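What's New at Wendt Commons

September already, and what a month to be looking at homes out here! The last of the Bulard floor plans has come back on the market after a long stretch with none for sale, the walking path behind the pond is finally open end to end, and Areeba Minhas has put together a wonderful evening for anyone who is thinking about selling before the holidays. Lots to get through, so grab a coffee.
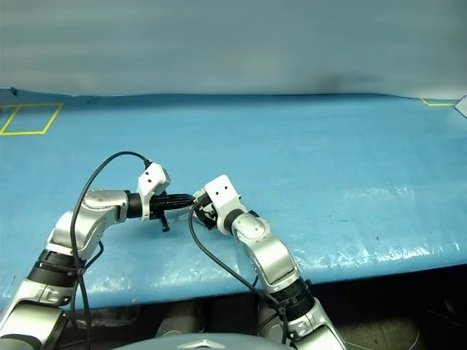
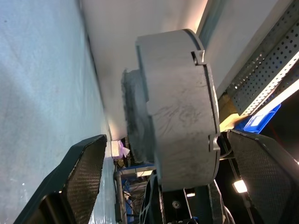

Two arms over a light-blue tabletop, and a close look at a scuffed gray surface.

First, the Bulard. If you have walked the neighborhood you know this one, even if you don't know it by name. It's the one-and-a-half story with the deep front porch and the big window over the stairs, and people slow down in front of it all the time (I do it too, and I've been showing homes in this neighborhood for years). This one sits on the corner of Akport Lane, on the high side of the street, so the back yard drains beautifully and you get the evening sun on the patio until quite late.

Inside there are 4 bedrooms and 3 full baths. The main bedroom is downstairs at the back of the house, well away from the kitchen, with its own door to the patio. Upstairs are the other three, plus an open landing that the present owners have used as a homework corner, a sewing room and, for one winter, a place to keep a very large train set. It would make a lovely office. The landing gets light from two sides and there's a closet deep enough for a printer and all the paper that goes with it.

The kitchen was redone by the owners and they did it right. They kept the old pantry, which I was so glad to see, and moved the sink under the window so you look out at the maple while you wash up. The island seats four. There's a gas range, a quiet dishwasher, and a drawer just for baking sheets! The dining room next to it still has its original built-in cabinets with the glass doors, and the floors run straight through to the living room without a threshold.

A few practical things, as you'll be asking. The roof and gutters were replaced by the current owners, and the receipts are in the folder on the kitchen counter. The water heater is newer than the furnace. The furnace has been serviced every fall and the tags are all there to read. The garage takes two cars with room for bikes along the side wall, and the driveway is long enough for guests. The basement is unfinished but tall, with a laundry area and plenty of outlets. The backyard shed stays with the house. The porch swing does not (I asked, twice).

The homeowners' dues here are 78 dollars a month and cover the pond, the path, the front entrance beds and snow removal on the shared drives. Your own walk is still yours to shovel.

Now for the path. The new piece is short, only 300 yards, but it joins the pond loop to the sidewalk on Sodora Street, so you can go all the way around without stepping into traffic. I took it twice last week, once at seven in the morning and once after supper, and met more neighbors than I have all summer. Strollers do fine on it. Dogs are welcome on a leash, and there are bags at both ends. There is one bench so far, on the shady side, and a second is on order.

Areeba's evening is for sellers, and also for people who are only wondering. She'll be in the clubhouse from 6:30 with a plain-language talk on what is worth fixing before you list and what you can leave alone. She has strong feelings about carpet. Last spring she talked one couple out of replacing an entire bathroom and into painting the front door and cleaning the windows, and they had an offer they liked on the first weekend. Bring your questions, bring the odd ones especially, and bring a few pictures of any room you're unsure about. There will be lemon bars. Please call the office to save a chair so we know how many to set out.

If you own a home here and are staying put, fall is a nice time for the small jobs. Clear the leaves out of the window wells, run the garden hoses dry before the first freeze, and test the sump pump by pouring in a bucket of water. Look at the caulking around the tub while you're at it. I keep a list of local people I'd happily have in my own house for gutters, paint, chimneys and tree work, and I'm always glad to pass it along, whether or not you ever plan to move.

The Bulard will be open for a walk-through from 1:00 to 4:00 in the afternoon on the first weekend it's listed, both days. Park along Akport Lane or in the clubhouse lot, come in through the front and take your time. Go up and stand on that landing for a minute! If the open house hours don't work for you, we can set up a private showing, and early evenings are fine with the owners as long as we give them a little notice.

Next time I'll have news on the two smaller homes near the entrance, and the winner of the front porch contest, which had so many good entries this year that we're still arguing over it at the office.

See you on the path,
Waltraud Wegener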